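Unit 6 handout: Eating out, eating in. Food, manners and the household

Course: Everyday Life and Material Culture
Instructor: Souad Slaoui
Discussion sections: Reda Amrani (A), Ilham El Idrissi (B)

## 1. Where we are in the course

Last unit dealt with rooms: who sleeps where, which door guests use, what gets cleaned first when someone is coming over. This unit moves to the table. The reading is chapters 7 and 8 of the course pack, plus the short field report by Radwa Ait Brahim on meals in the Abou Zeid housing blocks. If you can only manage one before section, read the field report. It is 30 pages and most of the discussion will come out of it.

The term for the unit is **table manners**, used in a wider sense than the usual one. It covers who sits down first, who serves, what is shared, what is held in the hand, how long people stay, and who clears up. Most of this is learned before the age of six and is hard for people to put into words later.

## 2. Three questions to ask about any meal

1. **Who is counted as present?** A person who cooks and eats standing in the kitchen may be left out when the family says "we all ate together."
2. **What is individual and what is common?** A plate can be individual while the bread is common. A cup can belong to one person for years.
3. **What marks the end?** Tea, fruit, a prayer, someone pushing back a chair, the television going on.

These questions are dull on paper and become useful when you have two meals to compare. Bring two to section.

## 3. Shared dish and separate plate

A common mistake in older writing is to treat the shared dish as an early stage and the separate plate as a later, more advanced one. The evidence does not support a single line of development. Many households use both in the same week. In the Abou Zeid report, Ait Brahim visited 54 households and found that the choice depended mostly on who was at the table and on what had been cooked. Stews were eaten from one dish. Fried food went onto plates. When an in-law or a teacher visited, plates came out whatever the food was.

Note the rule that goes with the shared dish: each person eats from the part in front of them. Children are corrected on this more than on anything else in the report. The shared dish has borders, and everyone at the table knows where they are, although nothing marks them.

Good pieces of meat are usually in the middle. They are moved outward by one person, most often the oldest woman, and the order in which she does it matters. One woman told Ait Brahim that she gave the first piece to the guest, the second to her husband, and "the one I was thinking about" to her youngest son.

## 4. Hands, spoons, sticks, forks

Tools for eating are often sorted by region in textbooks: hands here, chopsticks there, forks somewhere else. This is fine as a rough map and poor as a description of any one kitchen drawer. Most households in the course material own more kinds of tool than they use at any single meal.

Some points from the lecture:

- Eating with the hand is a skill with rules. Which fingers, how far up the fingers food may go, and what the other hand does are all taught.
- The fork was slow to catch on in much of Europe. For a long time it was a serving tool, or something used for sticky fruit, and some writers thought it was fussy.
- Chopsticks differ in length, tip and material across East Asia. Cooking chopsticks are longer than eating ones in many kitchens. Metal chopsticks are common in Korea.
- The spoon is the most widely shared tool and gets the least attention from writers.

A tool also changes what happens before the meal. Where people eat with chopsticks, cutting is usually done in the kitchen. Where each person has a knife, a large piece can go to the table whole. So the work shifts between cook and eater, and it is worth asking which person in the household that suits.
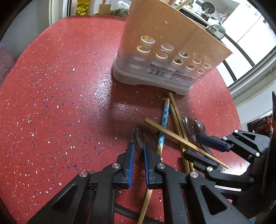 Storage is part of this. Where a tool is kept tells you who is expected to fetch it. Tools kept in a closed drawer in the kitchen are fetched by whoever is already in the kitchen. Tools kept in reach of the table are taken by each person as they sit down. Doaa Bennani's notes on student apartments in Hurton (course pack, p. 305) describe an apartment where each roommate kept a personal spoon in the bedroom after a disagreement over washing up. The four of them still cooked together most evenings. Bennani treats the spoons as a kind of boundary, drawn because the sink could not be divided.

Matching sets are another thing to look for. A full set that matches is often kept for guests. The daily tools tend to be mixed, from different years and different relatives, and people can often say where each one came from. In interviews, asking about the mixed pile gets longer answers than asking about the good set.

## 5. The table itself

Height first. A low table puts people on the floor or on cushions, and it is easy to add one more person. A high table needs chairs, and chairs are a fixed number. Several people in the reading say that they bought a high table and then stopped having cousins over without warning.

Shape second. A round table has no head, at least in theory. In practice people find one. It is the seat facing the door, or the one nearest the stove, or the one with the view of the television. Ilham El Idrissi will go over seating diagrams in section B. Section A students can get the same sheet from Reda.

Coverings third. Plastic cloths became common in many households in the course material because they wipe clean. The older cloth was then kept for holidays. Ask what is under the covering. In a good many cases the table beneath has not been seen uncovered for years, and its condition is a matter of some debate within the family.

## 6. Serving and clearing

In the Keltida survey, carried out in 2000, people were asked who set the table and who cleared it. Men and women in the same household often gave different answers. The survey team reported both and did not try to settle which was right. For our purposes the gap is the useful part. Work that is done in short pieces, between other jobs, is easily forgotten by people who did not do it.

A few terms you need to know:

**Gatekeeper.** The person who decides what food enters the home. This may or may not be the person who cooks it.

**Commensality.** Eating at the same table. The word is also used for rules about who may *not* eat together.

**Proper meal.** What people in a given household think a meal must contain to count. In the Abou Zeid report the answer was nearly always bread. One man who had eaten rice, fish and salad said that he had not had lunch yet.

**Grazing.** Eating small amounts across the day with no set meal. Often described as a modern problem. Farm diaries from earlier periods show plenty of it.

## 7. Doing your own observation

The short assignment for this unit is a meal record. Choose a meal you would have been at anyway. Do not arrange one for the purpose. Write down:

- the time people sat and the time the last person got up
- a sketch of the seating
- what was shared and what was individual
- the tools on the table, including ones that were put out and not used
- who got up during the meal, and what for

Make notes afterward, within the hour if you can. Writing at the table changes how people behave, and it is also rude. Get permission from the people you eat with, and change their names. If someone would rather be left out, leave them out and say in the record that one person is not included.

Two pages is enough. The most common fault in past records was too much about the food and too little about the people. A recipe is not needed. The second most common fault was skipping the end of the meal. Stay until it is cleared.

Students who live alone may record a meal eaten alone. These have been some of the better papers. Say where you sat, what you looked at, and whether you used a plate.

## 8. Reading for next time

- Course pack, chapter 9, "Guests." Skip the section on hotels.
- Bennani, the second half of the Hurton notes, from the move to the new apartment onward.
- Optional: the Prurninix canteen study. It is long and has a lot of tables. The interviews at the back are worth reading on their own, mainly the one with the night-shift cooks.

Meal records go in the box outside the section leader's office before the next lecture. Please staple them.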